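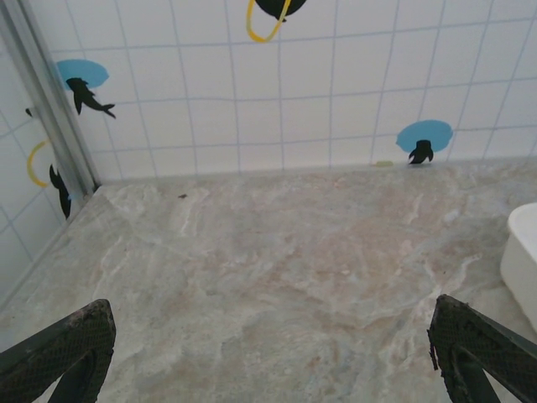 Who can apply for the complaints officer post at the Peldale Police Conduct Office?
Any adult who has finished secondary school and has no open disciplinary case. Former police officers can apply too, if they left the service before January.

Complaints Officer (full time, Peldale)

The office receives complaints from the public about the behavior of police officers, on duty and off duty. You will read each complaint, call the person who made it, and prepare the file for the investigator. Last year we opened 124 files, and nearly 70 of them came from the Plorham district, so you must be ready to travel there.

We ask for:
- two years of office work, in any field
- clear writing in English
- patience with people who are upset

We offer 20 days of paid leave and a moving allowance of $2,000 for candidates from outside Peldale. Training is given in the first four weeks.

Please send your resume and a short letter to Octavian Hodoroagă, Intake Section, not later than 19 June 2024. Interviews will be held at our office on Ardeleanu Street, second floor.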